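Slide 4. Don't rush this one, people will want to argue.

Everyone has seen the Drodine pitch by now. Show the arms a job enough times and they learn it. My question is what "enough" means, and who checks what went in.

Our count for October: 409 recordings at Pullow, of which 130 were thrown out on review. Say both numbers slowly. The reviewers didn't always agree either. (Have the Cárdenas figures ready if asked, but don't offer them.)

Next slide. Sorting into bins, 2 arms. Let them look before talking.

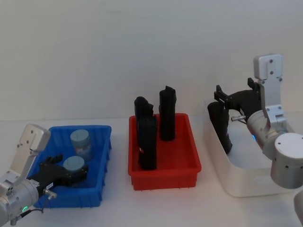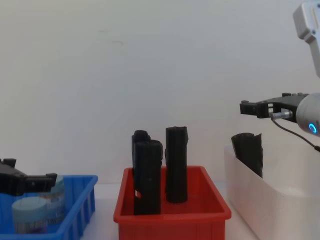
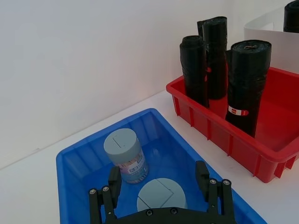

Blue bin, red bin, plain wall behind.

Now the awkward part. A system that learns from one table and one wall may have learned the table and the wall. Distari say variety comes later. I have heard "later" for 3 years. Ask them which shelf, which kitchen, whose clutter.

Pause for questions. Somebody will say more examples fixes it. Answer: more of the same is still the same. Move the bins, change the lighting, swap the jars for something awkward, then come back with a score.

Slide 7, costs. Skip if short of time, but leave the hourly rate up while I get some water.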